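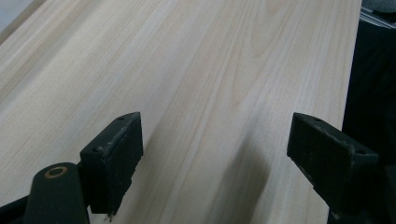 프리다리 입주기업 게시판 > 시설·운영
제목: 공용 회의실 예약 취소 기준 변경에 관한 의견 요청
작성자: 운영지원팀
등록일: 2020년 1월 17일

입주기업 여러분께 안내드립니다. 현재 공용 회의실은 사용 시작 직전까지 취소가 가능하나, 예약 후 미사용 건이 지난 분기 69건으로 집계되었습니다. 이에 운영지원팀은 사용 3시간 전까지만 무상 취소를 허용하고, 이후 취소분은 월 이용 한도에서 차감하는 방안을 검토하고 있습니다. 본 글에 댓글로 의견을 남겨 주시기 바랍니다.

댓글 7

jusilow_총무
주실로우는 개정안에 찬성합니다. 오후 시간대 대회의실은 예약 현황상 만실이나 실제로는 비어 있는 경우가 잦았습니다. 시행 시기는 빠를수록 좋다고 판단합니다.

길_경영지원
당사는 반대 의견을 제출합니다. 외부 고객사의 일정 변경은 당일 오전에 통보되는 사례가 대부분이며, 이를 입주사의 귀책으로 보아 한도를 차감하는 것은 과도합니다. 1시간 전으로 조정하여 주시기 바랍니다.

jusilow_총무
1시간 전 취소로는 다른 입주사가 해당 시간을 활용하기 어렵습니다. 회의 참석자에게 재공지할 시간도 고려되어야 합니다.

fludbridge01
플러드브리지입니다. 69건 중 소회의실이 차지하는 비중을 공개하여 주실 수 있습니까. 소회의실은 수요가 많지 않아 동일한 기준을 적용할 필요가 있는지 의문입니다.

운영지원팀
문의하신 내용에 답변드립니다. 69건 중 43건이 대회의실 예약이며, 나머지가 소회의실 예약입니다. 회의실별로 기준을 달리 적용하는 방안도 함께 검토하겠습니다.

길_경영지원
대회의실에 한정한다면 3시간 기준을 수용할 수 있습니다. 다만 차감 비율을 100%로 일괄 적용하는 데에는 여전히 동의하기 어렵습니다. 최초 1회는 경고로 갈음하여 주시기 바랍니다.

fludbridge01
경고 제도에는 찬성하나, 경고 이력의 초기화 시점이 규정에 명시되어야 합니다. 7월 정기 개정 시 반영하는 일정이 적절해 보입니다.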